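Home | Diary | Shops | Older | Newer

September 20, 2018

Went to the night market at Cabanatuan with Consolacion Tan and came home with a bag of things I had no plan to buy, so a normal trip then! I'd set myself a limit of 900 pesos and I swear I was good for the first hour. Then she found the stall with the mystery bundles – you pay 100, they hand you a paper bag stapled shut, and you're not allowed to squeeze it (I squeezed it). I bought 3. One had a scarf in it that I really love, one had kitchen sponges, and the third I'm saving for Benjie Dalisay because his birthday's coming and he likes a surprise more than a present.

What got me was how much fun everyone was having. I've been doing nearly all my shopping on my phone since March and I'd forgotten that people talk to you at a stall. The sponge lady told me which noodle stand to skip. You don't get that at checkout, you get a box asking if you want to join the rewards club.

Ronaldo thinks the bundles are just how they get rid of old stock, and he's probably right, and I'd still go back tomorrow. Consolacion wants to try the big one in Serau next, the one Ginette Poirier keeps writing to us about. I said yes before I'd looked at the bus fare – will check it in the morning and then ask Benjie if he wants to split a taxi.
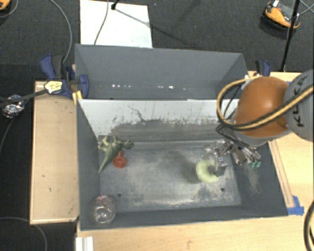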